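Entering a New Listing in Flolance

Before you start, have the signed listing agreement, the tax record and the floor measurements open. A listing saved without a parcel number stays in draft and does not reach the Guvside feed.

Open Listings, then New, and pick the property type. Enter the living area as a whole number with no comma – 1563, for example. Leave the garage and any unheated porch out of this figure. They have their own fields on the second tab. 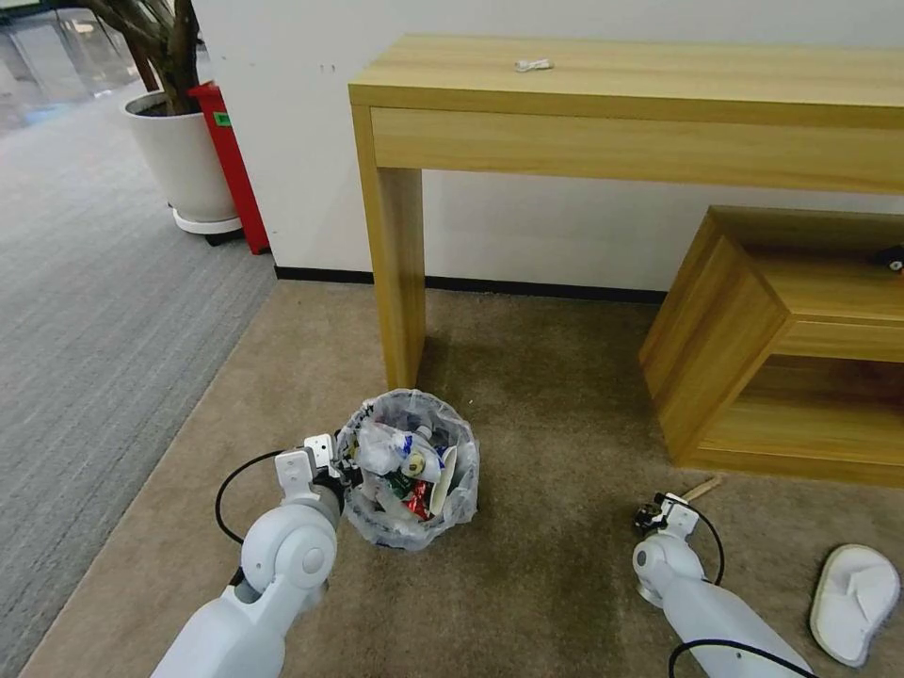

Next, add the room list. Each room takes a name, a level and two dimensions in feet. Floor covering is picked from the menu, one entry per room. If a room has two coverings, choose the larger area and put the other in Remarks.

The headline is limited to 99 characters and the short description to 257. Text over the limit is dropped on save without a warning, so check the counter first.

Upload up to 20 photos, drag them into order and press Validate. Errors show in red beside the field. Listings published before 4 p.m. go out in the same day's feed.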